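Stutside Publishes Free Good-Practice Guide for Small Two-Arm Robot Workspaces

TOVVILLE, 29 May 2020. Stutside is very happy to share a guide that a good many of us have been wishing for (and nagging each other to finish) ever since last November. It is called the Womard Guide, it runs to 26 pages, and it is meant for anyone who runs a small workspace where two robot arms handle everyday things like socks, baskets and garden tools.

Big factory robots have had thick books of rules for a long time, and we wouldn't want anyone to set those aside. The guide sits alongside them and talks about the ordinary daily habits of a small bench setup: how the objects are laid out before a run, where a person may put their hands and when, how far two grippers should stay from each other over a shared item, and who is allowed to restart the arms after a stop.

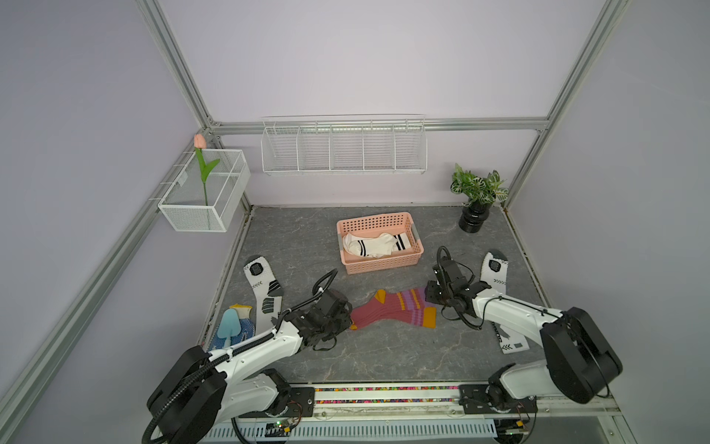
Layout gets the longest chapter, and Zoia Zinchenko, who edited the guide, makes no apology for that. "We argued over it for weeks, in the nicest possible way," she said. "A soft thing like a sock never lands the same way, so people are always tempted to reach in and fix it. We ask them to stop both arms first, every single time, even if it's only a little tug."

The chapter on cables asks operators to look over every run of cable at the start of each shift and to write down what they find, and there is a one-page form at the back that you're welcome to copy. Petro Bondarchuk and Merja Honkanen at Melnychuk read the drafts and sent back 244 comments, bless them, and the guide is much kinder to newcomers as a result.

The Womard Guide is free to any shop, school or lab that asks. Please write to Zlata Tkachuk at the Stutside office in Tovville for a copy, and do tell her if something in it doesn't fit the way you work, as a second edition is already being planned.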